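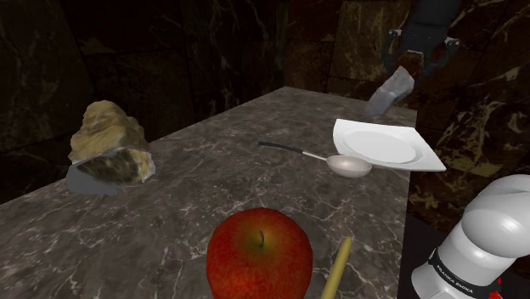 Page 2 of 3

Malachy Mac Carthaigh
16 February 2024

Right, back to the thread about teaching a simulated arm to tidy a worktop. If you missed the first page, it was mostly me moaning about installing Bollska, so you've missed very little.

Where we'd got to: I drive the arm by hand (keyboard and an old games controller), the simulator records everything I do, and each recording goes in the pile as one example. The learner gets the pile. That's the whole method, and my thumbs would like you to know it.

The pile stands at 966 examples as of this morning! I was hoping for a thousand before the weekend but I've been chucking a lot away, more on that in a bit.

Each run starts with a reset. Brinditz picks the objects and the surfaces and throws them together, and it has no taste whatsoever. Grey marble worktop, dark brown marble walls with gold running through them. It's like cooking in a posh hotel lift.

It'll give you an apple, a spoon, a plate and a rock, all on the same counter, and then a sentence telling you what to do. I like the apples. An apple sits there being apple-shaped and you more or less know where the fingers should go.

Spoons are a pain. A thin handle lying flat on stone leaves you hardly anything to get hold of, so you come down slowly, and slowly, and then you touch the counter and the whole arm does a sort of shrug. Bin it, reset, have another go.

Plates are worse unless there's a bit hanging over the edge of the worktop, in which case they're lovely. I've started looking for that overhang before anything else. I do wonder if the learner will pick up the habit from me.

Somebody asked last week why I don't just write a script that does the grabbing. I did try! The script was very good at one rock in one position. It went for every rock as if it were that rock.

What I want in the pile is the dithering. The little correction halfway down, the turn of the wrist when you see the angle's wrong. My scripted runs had none of it and the learner that came out of them couldn't recover from being a finger's width off.

But too much dithering is bad too -- my early runs are full of me hovering over things while I thought about lunch, and the first model learned to hover beautifully. It would go and park itself over a plate and stay there until the clock ran out.

So now there's a rule: if I stop moving for more than 3 seconds, the run gets flagged and I have to watch it back before it's allowed in. Most of the flagged ones go. A few I keep, when the pause comes from lining something up properly.

I also write the sentence for each run again in my own words. The stock ones all say "pick up the object" and I'd like it to cope with "get the stone" and "grab that lump of rock" and whatever my mum would say, probably "shift that".

Rocks have turned into my favourite thing to record. Every one's a different shape, there's no handle, and there's no proper way up. You have to look at it and decide, and the deciding is the bit I'm after.
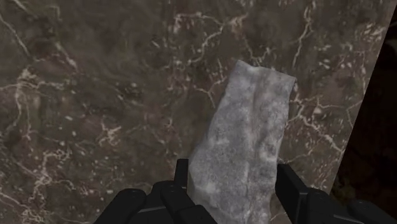

How many examples do you need before it's worth training anything?
I'd train on the first batch you have, even if it's tiny, so you find the faults in your recording setup before you've spent weeks on it.

I say that as somebody who recorded for 2 whole days with the gripper signal back to front. Open was closed and closed was open. The video looked fine. The numbers were nonsense. I only spotted it when the trained model approached an apple with its fist shut.

Now I replay a handful from every session, straight from the saved numbers, with me not touching anything. If the arm does what I did, good. If it wanders off, something's been saved wrong and the session waits until I've found out what.

Close grips on stones are where the replay goes funny, by the way. If the sides are lumpy then a tiny difference in where the fingers land can change how the thing sits between them. I've nudged the saving rate up and it seems better, though I wouldn't swear to it yet.

I keep the wrist view and the wider view together for every run, same clock. For a while I only saved the wide one to spare the disk and regretted it. When the fingers are right down round something, the close view is the one I'd want if I were the learner.

The background does worry me a bit. I've had a run of brown marble lately, all pale veins like cracked ice, and I don't want it deciding that veins mean rock. So I've asked Brinditz for more plain surfaces next week. Wood, tiles, that horrible orange one.

Sessions take me around 18 minutes before my concentration goes. After that I get sloppy and the examples get sloppy with me, so I stop and put the kettle on. You can tell which runs I did tired. I've gone back and taken most of them out.

Oh, and naming! Please name your folders sensibly from the start. Mine are "rocks", "rocks new", "rocks new good" and "lellon test", because Lellon is what I'm calling the model and I was trying to be organised. I've got no idea what's in "rocks new".

Thanks to Ó Súilleabháin for lending me a faster machine, resets are so much quicker and I've stopped reading the news between runs -- probably good for me as well.

Next page is the training run itself, once I've sorted the spoons. If you've got a decent way of getting a spoon off a flat counter with two fingers, please, please reply to this one.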